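Residence Kitchen Diary, Eltholm
9 June 2023

The review of the ground-floor kitchen continued this morning and was completed before the midday meal. Ms Portela attended for the first hour and Mr Figueiredo for the whole.
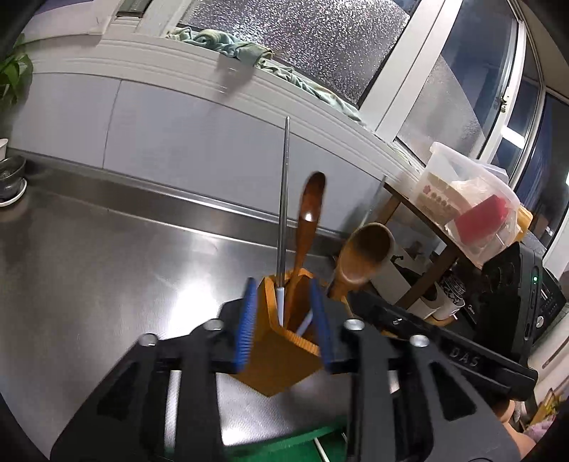 The cupboards on the corridor side had been dealt with on the previous visit, and attention was therefore given to the worktop and the smaller utensils. It was agreed in March that everyday tools should be kept upright within reach of the cook – the drawers are too shallow for the longer handles. The wooden utensil holder with the ribbed side is to be retained for this purpose. Both wooden spoons, the dark one and the broader light one, remain in service. Ms Portela asked that they be oiled before the residents return, and the Marinho oil left over from the chopping boards will be used.

The stainless-steel worktop is in sound condition and no replacement is proposed. The grey-white panels behind it are to be washed down monthly, with particular care at the vertical seams. Mr Figueiredo raised again the question of a blind for the window. The frosted glass was considered sufficient and the matter was closed.

Duplicate items were set aside in 2 boxes for the Tastance supper club, which has undertaken to collect them. The inventory sheet was amended at line 917, where a ladle had been entered twice.

Lunch was soup and bread. The order to Prarkemia for 300 paper liners was signed in the afternoon and left in the office tray. The pantry shelves are to be measured on the next visit.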